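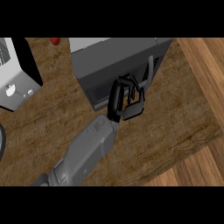

Notre communauté a perdu au mois d'avril Madame Sosina Kumsa, qui fréquentait la maison paroissiale de Pidstead depuis l'année de son arrivée dans la région. Beaucoup parmi vous l'ont connue dans la cuisine, où elle passait plus de temps que dans les bancs de l'église, et elle le disait elle-même en riant. Elle aimait les plans de travail en bois, avec leurs nœuds et leurs taches sombres, et un simple micro-ondes gris posé dessus lui suffisait pour réchauffer le repas de ceux qui arrivaient trop tard. Elle ne demandait jamais pourquoi ils étaient en retard.

Sosina est née à Lakau, dans une famille de couturiers. Elle a appris très jeune à couper le tissu et à tenir les comptes de l'atelier, et ce deuxième métier est resté le sien. Pendant de longues années elle a travaillé au bureau de l'entreprise Symonenko, où ses collègues venaient la voir pour une facture et repartaient souvent avec un conseil sur leurs enfants. À la retraite, elle a déménagé dans la rue Ledel, à cinq minutes à pied de chez nous.

Elle chantait dans la chorale, voix d'alto, et elle avait recopié à la main 125 chants dans deux cahiers bleus que sa famille nous a confiés. Les cahiers sont maintenant dans l'armoire de la sacristie et les choristes peuvent les consulter. Certaines pages sont en amharique – si une personne peut nous aider à les lire, elle sera la bienvenue.

Mitali Weerakoon, son amie et sa voisine, a parlé d'elle pendant la cérémonie. Elle a raconté leurs promenades du mercredi, par tous les temps, et leurs discussions qui continuaient longtemps devant la porte. « Elle marchait lentement, a-t-elle dit, mais c'était toujours moi qui voulais m'asseoir. »

La collecte faite à la sortie a réuni 770 euros. Selon le souhait de Sosina, cet argent servira aux cours de couture pour les jeunes, qu'elle avait commencés avec sa propre machine. Les cours reprendront mercredi à la maison paroissiale, à 17 heures. Nous cherchons encore des ciseaux en bon état et du fil de toutes les couleurs.

Sa famille remercie sincèrement toutes les personnes qui ont écrit, téléphoné ou apporté des fleurs. Les lettres qui arrivent encore au secrétariat lui seront transmises.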